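Handout 4: Notes on our visit to the Durcombe open day

These notes are for everyone in the Wednesday section, including those of you who couldn't get on the bus, and they follow the order of the afternoon more or less as I scribbled it down. Please read them before the lab, and bring your own notes too, which I'm sure are tidier than mine!

1. The welcome talk

Hamish McKinnon met us at the door and talked for 40 minutes without a slide, which I enjoyed more than I expected to. His subject was how a robot learns to pick things up from watching people do it. The older way, as we saw in the Jillberg reading, is to drive the robot arm by remote control and record every motion. It works, but it is slow and you need the arm in the room with you. The group at Durcombe has people carry the gripper by hand instead, with a camera mounted on it, so the recording is made from nearly the same point of view the robot will have later on. Somebody asked what happens to the arm's own joints in all this, and Hamish said that gets worked out afterward from the path of the gripper — we will come back to this when we do inverse kinematics, so don't worry if it went by quickly.

2. The tidying demonstration

Nattawut Phuthong ran this part, and he was very patient with us. The project is called Penum and it is all about household clutter. He wants floors like the ones in real homes, with boxes, mailers, cables and whatever else has landed there, and he told us a clean lab table teaches a robot very little about a bedroom.

Three things to write down from his talk:

- Soft packaging changes shape when the fingers close on it, so one bag can need a different grasp every time.
- Long thin objects are awkward because the place you grab decides how the rest swings.
- Fast hand motion blurs the picture, and blur makes it harder to track where the gripper is.

Look for all three on this carpet. The yellow padded mailer is already crumpled, there are long black rods lying across the floor, and the light blue box in the middle has gone blurry. Notice the textured pads on the inside of the fingers as well, as we'll be talking about friction next. 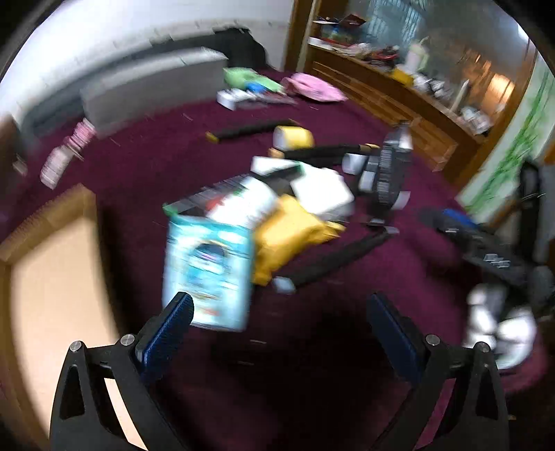 3. For the lab

Choose one object from the floor and write half a page on how you would grasp it, where the fingers would go and what might slip. Then read chapter 9 of Restrepo, the section on contact and friction. If you get stuck, come by my office, the kettle is usually on.

Questions about this handout: ask at the course desk. Course materials © the teaching staff. Back to top

Comments (2)

mariel_t: Thank you for posting this, I missed the bus! Is the half page single or double spaced?

Owen: I'm doing one of the rods. Does chapter 9 cover objects that are gripped off center, or is that later?

This site uses cookies to remember your settings. Accept | Manage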